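3.2 Charging equipment on the work surface

The layout study at Boststead covered 14 shared tables, each used for phone charging during ordinary working hours. Tables were recorded as found. We noted the position of the power strip, the number of adapters not in a socket, the route of each cable, and whether a phone lay on the table.

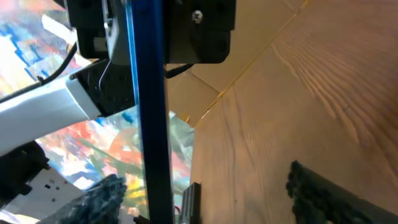
D. Meireles

Grasteo Working Papers, Section 3 (continued)

The unit of analysis is the charging set, defined as one adapter and the cable that belongs to it. A set is complete when the two parts are joined, whether or not the adapter is in a socket. A set is split when either part is found alone. The distinction matters for the tidying protocol described in Section 4, where split sets are matched before anything is put away. Power strips are coded separately, as they tend to stay in one position while the sets around them move.

Cable routes were coded as straight, curved or looped. A route counts as looped when the cable turns back toward the side of the table from which it came - the most frequent case where a long cable serves a short distance. Slack was left in place during coding.
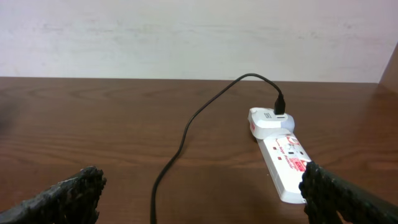

Figure 2. Complete charging set on a wooden tabletop; cable route coded as looped.

Complete sets left out of the socket raised the question of where an adapter should rest. Under the Brodo scheme, loose adapters are returned to the strip at the end of each session. We did not adopt this rule. On tables where the strip has few sockets, it fills the strip with adapters that are not in use, and the next user has to remove one before starting. Our protocol places complete sets in a tray at the back of the table, with the cable wound once and tied.

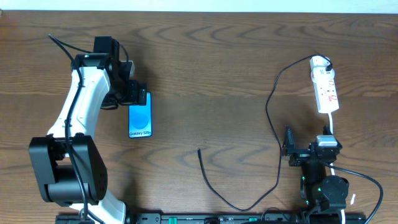
One respondent objected that a tray only moves the problem, and that people will reach for the nearest cable whatever the rule says. The same respondent asked for the strip to be fixed to the table so that it could no longer slide. The first point is consistent with our April records, in which the tray was used on 9 of the 14 tables. The second was not tested.

Phone position was coded relative to the strip. A phone lying flat within reach of the strip was coded as near, and all others as far. Screen orientation (up or down) was recorded but is not used in the analysis below.
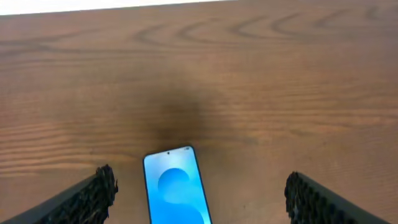 The near position has one practical drawback - the phone takes up the space in which adapters are handled - and the protocol therefore asks that it be moved aside before sets are sorted. Cables longer than the depth of the table were wound whatever their coded route. Where a set remained split after sorting, the single part was labeled and kept in the tray until the following session.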